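Plunberg Arcade

Plunberg Arcade is a covered row of small shops running between Station Road and the old cattle market, and if you've ever tried to keep your hair dry on the way to the bus you have walked through it. I've written this entry because the old one was four lines long and got the name of the landlord wrong. I rented a unit there for a while myself (the narrow one by the side door, which was a card shop before me and has been a key cutter since), so I've tried to say where I'm going by the paperwork and where I'm going by memory.

The name

Everyone assumes Plunberg was a person. As far as I can find out, it was the name of the drapery firm that put the money up, and the firm took it from a place the founder had once worked in. The spelling wobbles all over the early rate books -- Plumberg, Plunburg, once just "Plun's" -- but the lettering over the Station Road entrance has always had it the way we spell it now. People who grew up here call it "the Cade", and I have never met anyone under forty who does.

Layout

The arcade is a straight passage with a glass roof and a slight bend two thirds of the way along, where the builders had to go round a wall that a neighbour wouldn't sell. Units on the station side are deeper than those on the other side, and this matters more than you'd think, as rents were set for years by the width of the window and took no notice of what was behind it. Mine was the wrong sort. I paid the same as the shop opposite and could touch both walls of my stockroom with my elbows.

The biggest unit is at the cattle market end and comes to 2,656 square feet over two floors. It was the drapery's own showroom to begin with, then furniture, then carpets, then nothing for a long dismal stretch, and then the Furnero café, which most people now think of as the arcade's main draw. The upper floor has a gallery you can see from the passage. It's closed to customers but the staff eat their lunch up there and wave. 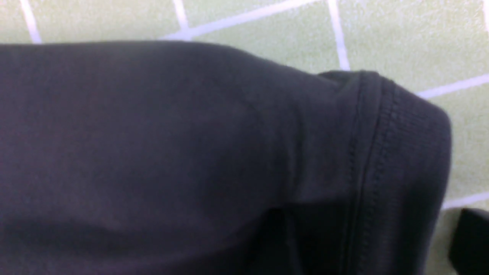
Upstairs from the smaller units there are storerooms, and these have never been properly divided. A lease would say you had "the room over", and the room over might have somebody else's shelving in it, or a door that opened into the next tenant's kettle. When the arcade was last sold a surveyor had to draw the upper floor from scratch. I've seen the drawing and I still couldn't tell you who was meant to have the cupboard above the tobacconist.

Ownership

The drapery held the whole property until it gave up trading, after which it passed to a family trust and was run, fairly gently, by one man with an office over the side door. Rents went up seldom and repairs happened seldom too. I don't want to be sniffy about that period. Plenty of shops got started in the arcade precisely because you could talk your way into a unit with a month's money and a handshake, and at least two of the town's bigger businesses began like that.

The trust put the arcade on the market through the agents Jakell, who offered it as a single lot. This is the part people argue over. Several tenants had wanted to buy their own units and had been told, or believed they'd been told, that they would be asked first. Nothing was in writing. Eoin Ní Chonaill, who had the tobacconist's, went to see the agents with a letter signed by most of the passage, and was given a cup of tea and a brochure.

The buyer was Olaniyan, a property company with a handful of other small parades in the region, and the sale was completed in October. No price was published. The sum you hear quoted in the pub gets bigger every year, and I'm leaving it out.

The leases after the sale

I should explain what changed, as it's the bit that visitors to this page usually want and the old entry skipped it completely.

Under the trust, most of us were on short agreements that rolled over until somebody stopped them. The landlord did the roof and the passage, the tenant did the inside of the shop, and the gutters were a sort of permanent quarrel. Olaniyan moved everyone over to fixed terms with a service charge. So you knew where you stood for longer, which banks like very much (I got my first proper overdraft on the strength of it!), but you also got a second bill every quarter for cleaning, lighting, insurance and the roof.

The service charge is worked out by floor area now, and this finally put right the business with the window widths. It was good news for the shallow side and rotten news for the deep side. The Furnero people came off worst on paper, being the largest, and for a while there was real talk that they'd go. They stayed, on terms that I'm told were different from everyone else's. I haven't seen that lease and I'd be glad to hear from anybody who has.

There was also the matter of what you could sell. The old agreements each had a line saying what trade the shop was for, and nobody could start up in a trade already in the passage. When my neighbour wanted to stock a few greetings cards alongside her wool I had the right to stop her, and I'm ashamed to say I thought about it for a whole weekend. The new leases dropped all that. You can now buy a birthday card in five different doorways.

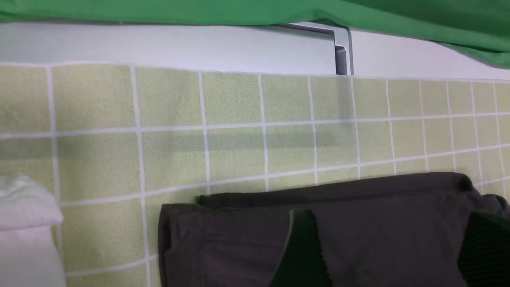 Green fabric, metal bracket and tiled mat.

Selling a shop in the arcade

A fair number of the businesses have changed hands without ever closing, and the way it's done has its own local habits. A tenant who wants out finds a buyer for the business first -- stock, fittings, the name if it's worth anything -- and only then goes to the landlord for permission to pass on the lease. Under the trust, permission took an afternoon. Under Olaniyan it takes references, accounts and a solicitor at each end, and the outgoing tenant may be asked to stand behind the new one's rent for a time.

That last bit caught a few people out. Định Tăng sold his shoe repair business in good faith, moved to the coast, and then had a letter asking him for rent on a shop he hadn't set foot in for more than a year. It was sorted out in the end between the solicitors. Since then the advice passed round the passage has been to get that clause read by somebody before you sign, and I'd pass it on here too, with the warning that I'm a retired card seller and no lawyer.

Stock is normally counted by both sides together after closing time on the last day, and paid for on top of the agreed price at what it cost. I bought mine that way. We were at it until nearly midnight and I discovered I was now the owner of 236 sympathy cards with the same lily on the front. They lasted me until I sold up, and I believe there are still some in the key cutter's bottom drawer.

Goodwill, meaning the bit you pay for regular customers and a known name, has always been low in the arcade compared with Station Road proper. The usual reason given is that so much of the trade is people passing through, and they'll pass through whoever's behind the counter. I don't fully agree. The wool shop fetched a very decent price, and people came in on two buses for it.

The roof

The glass roof was replaced in sections over two summers, with half the passage shut at any one time. Tenants had been promised a rent reduction for the weeks they were behind hoardings. What they got was a credit against the service charge, which had gone up to pay for the roof, and I'll leave readers to do that sum for themselves. Senga Tennant collected everybody's takings figures for those weeks and made a case out of them, and a better credit was agreed the following spring.

The new roof is lighter and doesn't drip. It is also, in hot weather, a greenhouse. The chocolate shop left after the first August.
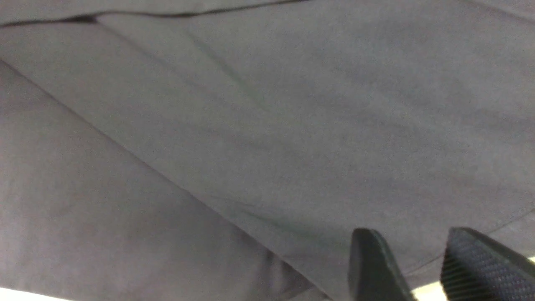 Yoshinori Tamura, writing to this page, takes a kinder view of the roof years than I do. He says the hoardings cost his shop no more than a bad winter would have, that the passage had been putting off its customers for ages with buckets on the floor, and that the old trust would never have found the money. He'd also like it noted that the credit was paid on time. I've left my own version as it stands and put his next to it, and you can make up your own minds.

Recent years

The arcade has been close to full for most of the time since the roof was finished. Very small units go quickly, often to people who've been selling online and want a counter, and the middling ones are the hard ones to let. Olaniyan has offered a few of these on 20 week agreements, a bit like the old rolling ones if we're honest about it, and some of those tenants have gone on to take a full term. The first to do it was Rasa Rozīte, with a lamp shop in the old shoe repairer's.

A proposal to knock two units on the shallow side together for a small supermarket went in and came out again. There was a petition against it with 400 names, kept on a clipboard at the tobacconist's. The company said at the time that the figures hadn't worked.

The tobacconist's itself is now for sale as a going concern, lease included, with Jakell handling it. The cupboard upstairs is listed in the particulars as "shared, to be confirmed".

Things I'd like help with

Any rate book or directory entry giving the first tenants on the station side. A date for the clock over the side door, and whether it ever worked. The name of the carpet firm that followed the furniture shop, which I'm sure began with an H.

Last edited Sep 19, 2023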